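How to clean out and sort a gray parts bin (the quick way)

Posted 2019-04-16

Doing this fast, shop opens in a bit. Somebody asked how I get the big open bins back in shape after a season of junk going in them. Takes me 37 minutes if the phone stays quiet. Longer for the deep ones.

What you need

Shop vac with the narrow nozzle
2 buckets, one soapy, one plain
Old cotton rags, more than you think
Stiff nylon brush (no wire!)
Dish soap, the cheap kind
A plastic scraper
A tray or flat box lid for sorting
Paper tape and a fat marker

I use the Tedier scraper but any plastic one does it. An old store card works in a pinch, just snaps sooner.

Step 1. Get it up off the floor

Bench, trestles, whatever. You'll be leaning in over the side for a good while and your back will let you know. Put it where you can get at both long sides. If you have to keep spinning the bin around you'll quit halfway, I always did.

Step 2. Empty it, all the way

Not "mostly". Pick out the big stuff by hand, then tip what's left onto the tray. Don't vac yet. Small screws go up the hose and then you're digging through the vac bag for them. Ask me how I know.

Sort as it comes out:

Keep, goes back in this bin
Keep, goes someplace else
Trash
No idea

The no idea pile gets one evening. If it still has no name by the next day, out it goes. I once kept a bag of Bultov clips from one August to the next because they looked useful. They were not.

Step 3. Dry clean first

Vac the corners, then along the bottom edges, then the middle. Corners hold most of it. Brush anything stuck, vac again. If you put water on dust you get paste and then its a different job.

Step 4. Wash

Warm soapy water, wrung out rag. Walls first, top down, floor last. Rinse rag from the plain bucket. Change the water when you can't see the bottom of the bucket, don't be cheap about it.

Greasy patch: straight dish soap, leave it ten minutes, scrape, wipe. Twice if you have to. I tried the Gralora degreaser on one and it was fine, smelled up the whole place though.

Step 5. Look at the floor of the bin properly

Old bins never come back to new and you can waste a whole morning trying. Learn what's dirt and what's just wear. Run a fingernail over it. If it catches or flakes, dirt, keep going. If it's smooth and still looks bad, leave it alone.

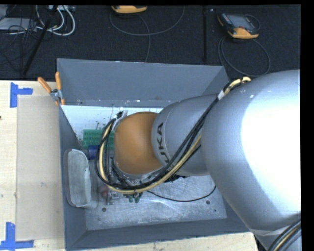

Wear on a metallic gray floor mostly shows as fine scratches with cloudy whitish areas, and no amount of scrubbing is going to lift that. I've tried. On this one you also get small pale scuffs low on the back wall, same story, wipe and move on. Dark round spots need a closer look though, there's three on the floor here. Could be holes, could be marks. Poke each with a toothpick. If it's a hole, clear it and remember its there before you pour anything tiny in. Flat panels like the white one at the back left come out and get wiped by themselves, both faces, specks and all.

Step 6. Dry

Rag, then air. Stand it on one end if it's light enough to lift. Any damp left in the seams ends up on your parts, and bare steel will go orange overnight. Mine get 22 hours most times, only because I forget about them till the next morning.

Step 7. Put stuff back

Heavy on the bottom. Small things in their own tubs, never loose. I've got some 80 little lidded tubs from Negash and they stack ok, lids are a bit tight when it's cold.

Label the tubs on the side, not the lid. You'll swap lids. Label the bin too, on the end that faces you on the shelf.

Don't fill past two thirds. When it gets higher than that, start a second bin or have a hard think about the clips.

Extra bits

Wear gloves for the tipping out, metal slivers are mean.
Rusty bin? Diffrent page, not this one.
Do one bin at a time. Two open at once and the piles mix.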